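The Cure for the Cluttered Desk Costs More Than the Desk

By Randa Semaan

The first thing Hussam Bitar threw out was his stapler. He had signed up for Pridus, a paid program that promises to clear your work surface and, by some route it never quite spells out, your mind. The rule for week one was that anything you hadn't touched in two days had to leave. The stapler went into a box, and the box went into the hall closet with a tax folder, a mug of pens and a small framed photo of his sister.

"I needed the stapler on the third day," he told me. "I also needed the tax folder."

Bitar keeps the books for a flooring supplier in Testdale and paid $600 for the program, which bought him a set of videos, a workbook and three phone calls with a coach. He isn't angry about it. He says the desk looks good. When I asked whether he gets more done, he thought for a while and said he gets the same amount done, with more walking to the closet.

I have been hearing versions of this since February, when it seemed that half the people I know decided their desks were holding them back. The idea is an old one. Office managers a century ago went around telling clerks to put their papers away, and for much the same reasons we hear now: a messy desk means a messy worker. What has changed is who pays. The clerk got the lecture for free, on company time. Bitar bought his own.

The sales pitch leans hard on the word "focus." Pridus uses it on nearly every page of the workbook. So does its rival Raptis, which sells trays, risers and a felt mat and calls the whole bundle a system. Neither one says how focus was measured, or in whom. I wrote to both companies to ask. Raptis sent me a discount code.

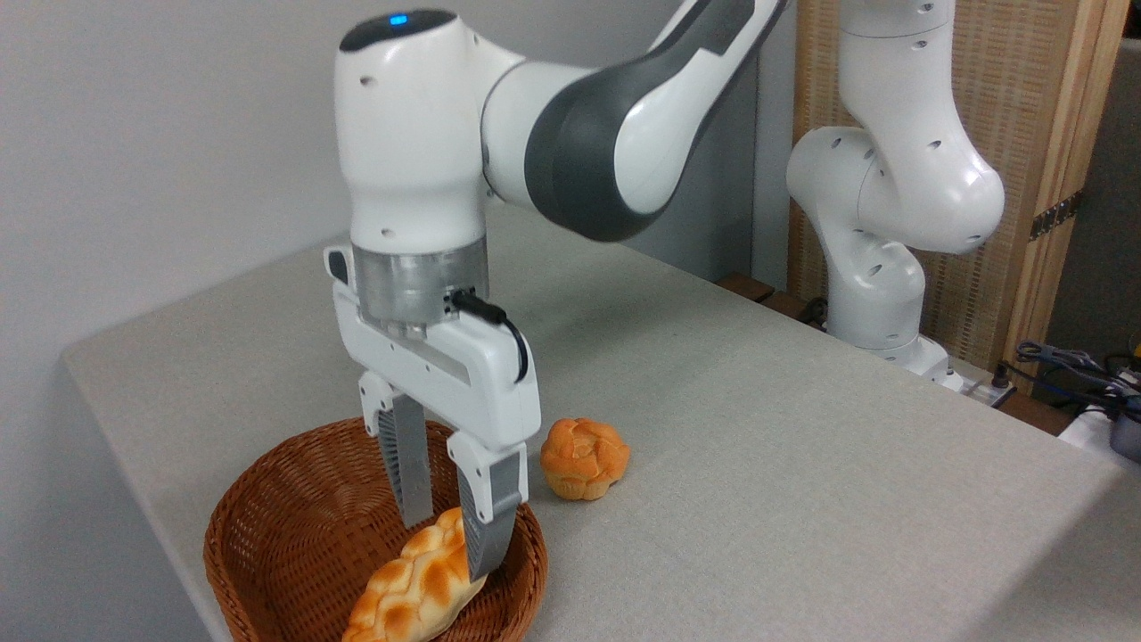
Page last changed: May 2020

Hanan Fakhoury has spent most of her working life planning offices, and she has little patience for any of it. She thinks the trouble starts with photographs. People see a bare table with good light on it and assume someone gets work done there.

"Ask to see it at four in the afternoon," she said. "Ask where the chargers are."

Her own desk, when I visited, held two piles of floor plans, a lamp, a bag of almonds and a roll of tape. She knew what was in each pile down to the order of the sheets. She does believe in clearing up, but as a chore, the way you would sweep a kitchen. She does it when she runs out of room.

There is a fair case on the other side, and Nhàn Doãn made it to me over a long phone call. Doãn translates contracts from home and swears by an empty table. Loose paper nags at her, she says, and she reads faster when there is only one document in front of her. I believe her. I also noticed that she had been working this way for years before anyone offered to sell it to her, and that her method consists of a drawer.

That is what bothers me about the business. The useful part is so small. Put away what you aren't using, if it bugs you to look at it. Past that point, the advice gets thicker and the evidence gets thinner, until you reach the chapter in the Pridus workbook that asks you to write a goodbye letter to an object. Bitar skipped that one.

Arash Sharifi, who runs a secondhand office furniture shop called Fukmont, sees where a lot of it ends up. People bring him the big desks with deep drawers and ask for something slim, with a thin top and nothing underneath. Some of them come back later looking for a filing cabinet to stand beside it.

"I sell them the cabinet," he said. "It's a good cabinet."

He let me look around the back, where the drawer desks stood in a row. One still had a list of phone extensions taped inside the top drawer, gone yellow, with several names crossed out and new ones penciled in. I asked what he wanted for it. He said less than I would think, as long as I could move it myself.

I measured my hallway when I got home, and it will not go around the corner by the bathroom. Bitar, meanwhile, has taken the photo of his sister back out of the closet. His coach has one call left and he is planning not to mention it.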